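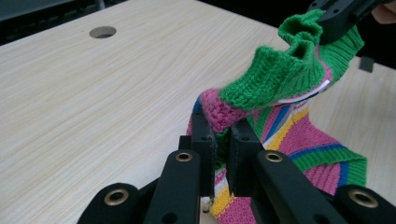 Riet Goossens

Lista de verificação da sala de costura e tricô – Lirkcombe, ronda de dezembro

Pessoal, fiz a ronda na sala dos fundos às 8h40, antes de chegar a turma, e vou anotando item por item como sempre, com os meus palpites no meio (quem quiser só o resultado, leia a primeira palavra de cada item e pronto!).

1. Saídas e passagem
OK. A porta do corredor abre até o fim e ninguém deixou carrinho na frente, milagre. Só peço que as bolsas fiquem nos ganchos, porque na hora do café vira corrida de obstáculos.

2. Extintor
OK. Lacre inteiro, ponteiro no verde, etiqueta dentro do prazo. Passei um pano, estava cheio de fiapo de lã.

3. Tomadas e extensões
PENDENTE. A extensão branca perto da janela continua com duas coisas ligadas ao mesmo tempo, o ferro e o aquecedor. Já escrevi isso no mês passado! O aquecedor é de 2.000 W e tem que ir sozinho na tomada da parede. O Daniyal Mirani ficou de pedir um ponto novo e eu vou cobrar, com carinho, mas vou.

4. Ferro e tábua
OK com observação. O cabo do Proltovent está bom, sem emenda nem queimado. A capa da tábua é que está fina na ponta, dá para sentir o metal com a mão. Trocar em janeiro.

5. Tesouras, agulhas e alfinetes
PENDENTE. As tesouras estavam guardadas de ponta para baixo, parabéns. Agora, agulha de tricô no assento da poltrona, gente... Sentei quase em cima. O pote de agulhas quebradas precisa de tampa de rosca, a de encaixe solta quando cai.

6. Máquinas de costura
OK, menos a Bevell número 22. O pedal demora a parar depois que a gente tira o pé. Desliguei, enrolei o cabo e colei um bilhete. Por favor não tirem o bilhete para "só uma bainha rapidinha" – a Sheena Aitken vem olhar.

7. Iluminação
OK. Uma lâmpada piscava sobre o armário e foi trocada na hora. Quem trabalha com fio escuro reclama do canto esquerdo e com razão, vou ver se sobra uma luminária do outro andar.

8. Lãs e peças guardadas
OK com observação. As caixas de cima estão pesadas demais para quem pega na ponta do pé. Lã embaixo, papel de molde em cima, pode ser? E nada encostado no aquecedor, nem novelo, nem blusa, nem cachecol esperando dono.

9. Piso
PENDENTE. O canto do tapete levantou de novo. Prendi com fita, mas fita é remendo. O orçamento da Lenihan para o tapete novo deu 400, achei justo, mandei para o Asif Khattak aprovar.

10. Primeiros socorros
OK. Repus curativos e gaze. A pinça sumiu outra vez, se estiver no estojo de alguém é só devolver na gaveta.

Volto a conferir os itens 3, 5 e 9 antes do recesso. Se aparecer outra coisa, escrevam no caderno da entrada, com letra legível, por favor!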